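The Big Table at Drolutmont: A Gallery

Welcome to the page I have been promising everybody since January! We have eaten at this table, rolled out dough on it, fixed a bicycle wheel on it (once, with a bedsheet underneath) and leaned on it through more late conversations than I can remember, and I finally sat down to put together something about it. One picture and a lot of notes, so settle in.

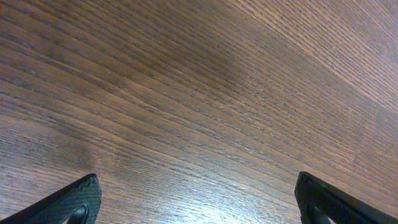
I should start with how we got it. My cousin Zdislava Sokol was clearing out the upstairs of a house in Drirkbridge and called to ask if I wanted "the brown table." I said yes before she had told me how big it was. It took four of us and a borrowed trailer to get it to Drolutmont, and then the front door had to come off its hinges. I would do it all over again tomorrow.

The grain
My favorite part, and the part that visitors run their hands over first. Reddish brown, with tight streaks running side by side, dark chocolate next to tan and amber, and all those little pale dashes along the lines. I have stared at it through whole phone calls. If you like wood at all, get your nose right down close to it.

The color
It changes with the light so much that I gave up trying to match chairs to it. Where the light is kind it goes a warm pinkish tan, and in the shade it is deep brown and quite serious. Zdislava remembered it as nearly black, but she only ever knew it in an upstairs hallway with the curtains drawn.

The shine
We went back and forth over this. A glossy tabletop shows every crumb, and a flat one looks thirsty to me. Where the light catches ours it goes pale, almost a whitish blue, and you can still follow the grain through it. I love that! My husband says it makes the newspaper hard to read at breakfast, and he has moved to the other side.

The refinishing
All the credit goes to Přemysl Hubáček, who has a little workshop behind the old feed store in Omport and who would not be hurried. He told me on the phone that he would look at it "when the glue weather comes," and I still don't know what that means. He kept the top for most of a spring. I drove over twice with cake. The second time he let me do a bit of the hand sanding at one end, and then I think he quietly did it again after I left.

What he used
People ask, so: paper in several grits, a soft brush, a rag, and an oil he mixes himself and keeps in a jam jar with no label. He did write down one thing for me, which was to finish with the 1000 paper and a very light hand, always along the grain. I have the note taped inside the pantry door.

What it cost
Less than a new one, more than I told my mother. The work on the top came to 242, and the bill for the whole job, with the legs and the new rails underneath, was 2247. I gulped a little. Then he carried it in and I stopped thinking about the money.

The name
We call it Jurčo. My daughter named it the first week it was in the house and would not explain herself. "Set Jurčo for supper" is a perfectly normal thing to say here, and our neighbors have started doing it too – the mail carrier asked how Jurčo was holding up in the damp.

Looking after it
Very little, to be truthful about it. A barely damp cloth after meals and a dry one right behind it. Hot pans go on a board. Twice a year I rub in a spoonful of Přemysl's oil with an old T-shirt, leave it while I do something else, and buff it until my arm complains. I don't use spray polish. I did in the beginning and it left a film that took ages to get off, and I had to confess to him about it.

What it has been used for so far
Sunday lunches, obviously. Two birthday parties, seed sorting, a jigsaw puzzle of a harbor that stayed out for 3 weeks, wrapping every single Christmas present the family owned, and a memorable afternoon of dumplings with my aunts, who disagreed about the flour and had to be seated at opposite ends. Homework, less willingly.

Scratches
Yes, there will be some, and I have decided to like them. I was so careful for the first month that we were practically eating over our laps, and then my nephew dragged a bowl across while I was standing right there, and it was a relief! Use your nice things. Přemysl said more or less the same when I called him about it, though he also asked which bowl.

If you have one like it
Please write to me, I would love to hear where yours came from and what you put on it. Zdislava thinks there was a matching bench in the Drirkbridge house at one time, and a second, smaller table that went to somebody in Omport before she was born. If it is in your kitchen I would very much like to come and say hello to it, and I will bring cake.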